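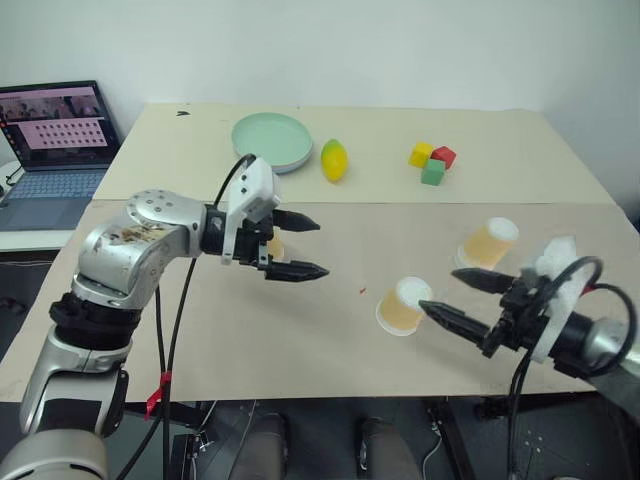 How long does it take to teach two arms to stack paper cups?

Longer than Callum Parsons had promised in February. He had said 49 runs. By the evening Rocío came back to the workshop, the log stood at 400.

"It still crushes them," he said.

"Then the fingers close too far."

She pulled up the settings for Dendudeck, which was their name for the whole build, and took the grip force down to 37. Callum got up to look for more cups.

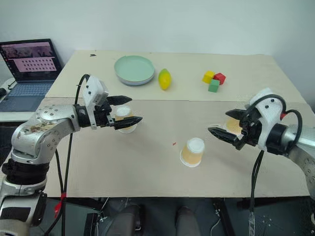

"We agreed to stop at 500," Rocío said when he came back.

"I know what we agreed."

"And then we call Ximeng."

Callum put the new sleeve of cups on the shelf. He didn't want to call Ximeng, who had told them to buy softer fingers in the first place – and had sent the link.

"Run it again," he said.

Rocío saved the file and pressed the key.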